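Stitside Compliance Binder for Hemp Growers and Processors

£149, free UK delivery
Stock code 1594
In stock, sent out within 2 working days

I'm Ratih Gunawan, and I put this binder together after watching my brother-in-law's Home Office paperwork spread across the kitchen, the car and (I wish I was joking) the chicken shed. He grows industrial hemp near Gromley and he's a brilliant farmer, but he files like a magpie. When the inspector rang to arrange a visit in September we spent a whole evening hunting for one seed certificate!

So, the binder. It's a proper four-ring A4 thing with a stiff cover, split into 7 sections: licence and correspondence, field maps, seed records, test results, harvest log, disposal, and buyers. Each section opens with a plain-English page on what I'd keep there and how long I'd hang on to it. I've kept the legal talk to a minimum, though you'll find the odd bit where there was no way round it. 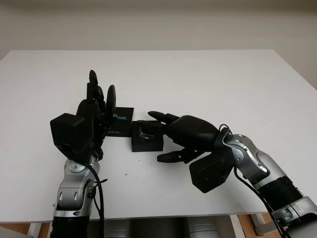 The test results section is the one people write to me about. Labs all lay their reports out differently, and if you've got one from Benalov and one from Pelupessy side by side it's a headache finding the THC figure on each. My cover sheet has a box for it at the top right, with the sample date and field name next to it, so you can flick through a whole season in a minute or so.

Azlan Latuheru read the wording through for me. He spent years doing licensing work and he's very fussy about commas, bless him. It still isn't legal advice, and if your licence says something different from my page, go with your licence.

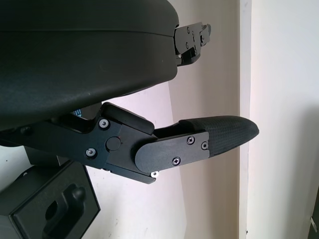 I changed the disposal log for the October 2021 edition. The old one had nowhere to put a witness's name, and a few of you were squeezing it into the margin. There's a wider column now, plus a spare sheet at the back.

What you get:
Binder with printed dividers
Cover sheets and logs for one growing season
Download code for extra sheets
2 zip pockets for seed labels

Refill packs are sold separately. If you've got the older binder the new sheets will fit, same holes and same size, so please don't go buying the whole thing again!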